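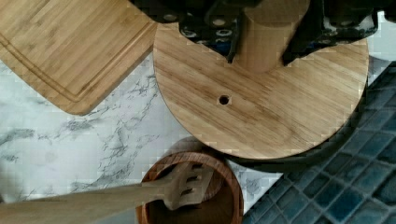

Home | News | What's On | Letters | Small Ads

Kitchen swap fills Kekedham hall for a second year

24/03/2018

Reading time: 4 minutes

I went along to the Kekedham kitchen swap this morning meaning to stay for ten minutes and drop off a jelly mould. I came home three hours later with a bread bin, two egg cups and a bamboo chopping board, so you can guess how that went!

For anyone who missed it last year, the idea is very simple. You bring kitchen things you don't use, you get a paper ticket for each one, and you spend your tickets on other people's kitchen things. No money changes hands except at the tea table. Madhu Mittal started it after clearing out her mother's flat in Punard (four potato mashers, she told me, and not one decent knife) and this time 123 people came through the door, up from 59 at the first one.

The wooden table was the busy one. It was right by the entrance, which I think was a mistake, as people stopped dead there and the queue went back out past the bike racks. Chopping boards go quickly, it seems. There were bread boards and cheese boards and great heavy things with a groove cut round the edge for the meat juices, and I did see two grown adults holding opposite ends of the same one and being terribly polite about it. Ramesh Dubey was looking after that end of the hall and he spent most of the morning answering questions about oil. He uses plain food-grade mineral oil, rubs it in with an old cotton rag, leaves it overnight and wipes off whatever hasn't soaked in. Olive oil goes sticky and smells after a while, he says, so don't. I have been using olive oil for years. I kept quiet.

He was also firm on the subject of bamboo in the dishwasher. The strips are glued together, and the heat and the long soak can open up the joins. Wash it by hand, dry it straight away, stand it on its edge. Same goes for anything turned from one lump of wood, so that's your kitchen roll stands and mug trees and so on. Lwazi Shabalala, who turns a lot of these himself in a shed off Garg Lane, had brought a few with round bases and thick posts and they'd all gone before eleven. I asked him what makes a good one and he said weight at the bottom, mainly. A wide disc, a post that fits its hole properly, and the bottom sanded dead flat so it doesn't rock when you yank at it. He'd rather see people fix a wobbly one than bin it, and he'd set up a corner with glue and clamps for exactly that. I watched him put right a towel holder that somebody had been propping up with a folded beer mat!

The pans were less of a success if I'm truthful. Plenty of them came in, and a good many had lost most of their non-stick, and those mostly went home again with whoever brought them. Madhu would like people to have a proper look at theirs before next time. Lids with no pan are also no longer welcome, please, there's a box of them under the stage from last year and it is full.

Tea was done by Shakuntala Kashyap and her sister, with cardamom buns from Fola, the bakery on the corner, who sent over 40 and could have sent twice that. I got the last but one. Takings from the tea table go on hiring the hall again, and there was enough left over for a second set of kitchen scales for the lending shelf at the library, where you can already borrow a jam pan and a fish kettle.

Anything that wasn't claimed by one o'clock has gone to the shop in Punard, apart from a pasta machine with no handle that Trilok Prajapati has taken away because he thinks he has the handle. (He thinks. We'll see.)

If you left behind a blue oven glove or a child's scooter, both are behind the counter at the library. Madhu is hoping to do another one in the autumn and wants a bigger room for it, and she's after 20 more folding tables if anyone knows of some going spare. Leave a note for her at Fola.

My new board has had its first oiling and is sitting on the worktop on a sheet of newspaper. The bread bin doesn't fit anywhere at all.

Recent items

Punard bus to run later on Fridays
Garg Lane footbridge shut until end of March
Library lending shelf: what you can borrow
Letters: more on the duck pond railings
Fola to open on Sundays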